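# Hand-held grippers: fork keeps rolling when we set a place

Posted in Student Projects, 2 August 2018

**Lindalva Vasconcelos**

Our club at Otbridge is doing a table-setting task for the end-of-summer show. One person works two hand-held grippers, one in each hand, and we record the session so that the arm can be trained on it afterwards. The arm software is called Tuta and was written by last year's group, so please don't tell me to change it.

The task is short. Fork from the green tray to the striped mat, left of the plate, tines up. The plate is fine now. The fork is the problem. It has a round-ish wooden handle and when I close the fingers on it the whole thing turns, so it goes down on its side or at an angle. We have 157 recordings so far and I have marked 54 of them as bad for this reason alone. 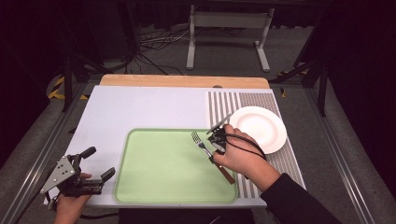 *Fork held over the tray, second gripper open on the left.*

I have tried squeezing harder and it makes it worse. Should I change the fingers, change the fork, or hold it in another place? The left gripper is not doing anything at the moment and I could use it if that helps.

**Roswitha Lanz**

Hold it in another place first, it costs nothing. Most people go for the middle of the handle because it is easy to reach, but the weight of a fork like that is often nearer the metal end. Balance it on one finger and put a pencil mark where it stays level. Grip there.

Then look at the angle you come in at. If one finger touches before the other, it pushes the handle round before the second finger gets there. Close slowly and watch whether they touch together. Squeezing harder on a round handle just pushes it out — we had the same thing with paintbrushes in December.

For the left gripper, you could use it to steady the tray. I would not pass the fork from one to the other. It doubles the length of the recording and gives you a second place to drop it.

Also keep the 54 in a separate folder and don't delete them. You may want to compare them later.

**Bezerra**

just use a plastic fork

**Eder**

Put something soft on the fingertips. We cut up a bicycle inner tube and stuck it on with double-sided tape. It lasts a couple of afternoons and then peels, so cut spares. If you do this, put it on the fingers of the arm as well, or the recordings won't match what the arm feels when it closes.

**Lindalva Vasconcelos**

Thanks. I marked the balance point and did 22 more this evening, and only three turned. Will try the inner tube next week. Plastic fork is no good for us, the task sheet says the one with the wooden handle.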